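The Bottle at the Back of the Cupboard
How a splash of vinegar became the thing I reach for most
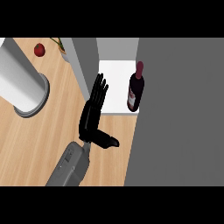

My grandmother kept her vinegar in whatever bottle happened to be empty, and she never labeled a single one. You learned to sniff before you poured. I got it wrong once, when I was nine or so, and dressed a whole bowl of lettuce with something meant for cleaning the windows, and I still hear about it at family dinners.

I thought about her a good deal last January, when I drove up to Anlow to spend a few days with people who make vinegar for a living. Anlow is a river town with one main street and a very good bakery, and on the far side of the bridge there's an old brick creamery where the Pongsiri vinegar works has been turning cider and leftover wine into something sharp and lovely for 47 years. You smell it before you see it. It's not unpleasant, either — more like walking into an apple cellar where someone has left a window open.

I had always supposed that making vinegar meant forgetting about wine, and in a way that's fair. Leave it open to the air, let the right bacteria find it, and the alcohol slowly becomes acid. But there is forgetting and there is forgetting, and at Pongsiri they are very particular about which kind they do. The barrels are filled only partway so the air can get at the surface. Each one has a cloth over the bunghole to keep out the fruit flies, who love this work as much as anybody. The cellar holds 125 barrels, and the cider ones are tasted every morning before breakfast, with a glass straw and a plain cracker, and I can tell you that by the fourth barrel I was wide awake and rather sorry I'd skipped the bakery.

What surprised me was how different they were! One cider vinegar tasted of honey and hay. The next, from the same orchard and the same pressing, had a bitter edge like orange peel. The red wine ones were deeper and slower, and a few had been sitting for years in the coldest corner, down to half of what they'd been. Those go into small bottles under the name Brernero, and they're the ones I brought home wrapped in sweaters.

From Anlow I went on to Sendby, an hour down the river, where the fall vinegar fair started out as a swap table outside the feed store and now draws 1000 people on a sunny afternoon. I was there in the wrong season, of course, but I had a long lunch at the diner and found a cruet on every table, next to the ketchup. People shook it over their fried potatoes, their beans, their cabbage soup. The pie crust had a spoonful in it too.

I've been cooking that way since. When a stew tastes flat and I'm about to add more salt, I try 2 teaspoons of cider vinegar first, right at the end with the heat off, and more often than not the salt goes back on the shelf. Roasted carrots like it. So do lentils, and strawberries that aren't quite ripe, and the brown bits left in the pan after pork chops, which need only a splash and a pat of butter to become a sauce.

If you'd like to start a jar of your own, begin with wine you'd be happy to drink, thin it with a little water, and add a good pour of raw, unpasteurized vinegar to get it going. Cover it with cloth and put it somewhere warm and dark. Mine lives beside the water heater, and after two months it had grown a pale, slippery disk across the top, the mother, which my family has asked me to please keep out of sight when we have company.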